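Do You Really Need Two Liters a Day?

My doctor's office has a poster up telling everyone to drink eight glasses of water a day. I asked the nurse where the number came from. She said it was "just what they recommend." Who they are, she couldn't say.

I have been suspicious of this rule for years. A person who weighs 120 pounds and sits at a desk gets the same advice as a roofer in May. Soup doesn't seem to count, and neither does coffee, though both are mostly water the last time I checked.
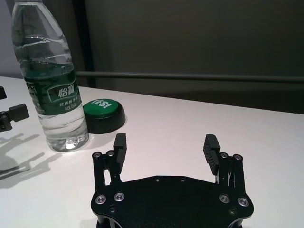
Then there are the apps. I tried one called Cimia for 7 days. It buzzed me 3 times before breakfast and scolded me for going to bed "behind." Behind what? I felt the same as I always do, except that I got up more at night. The paid version costs extra and, as far as I can tell, buzzes in a nicer tone.

My neighbor swears his skin cleared up once he started carrying a bottle everywhere. Maybe so. He also quit beer that month – he leaves that part out.

Plain water in a plain bottle is fine by me. I drink it when I'm thirsty and put the cap back on.

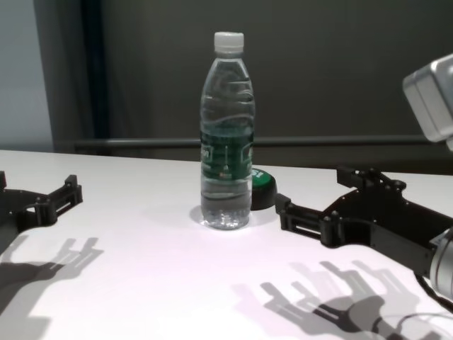
What I do now

I deleted the app. I drink with meals, more when it's hot or I've been digging in the yard, and I skip the math. If you have kidney stones or your doctor has told you something specific, listen to your doctor and not to me. But a poster doesn't know you, and I'd still like to see who wrote it.

Last updated: 28 May 2021

Contact Valter Fjeld | © Valter Fjeld | Back to top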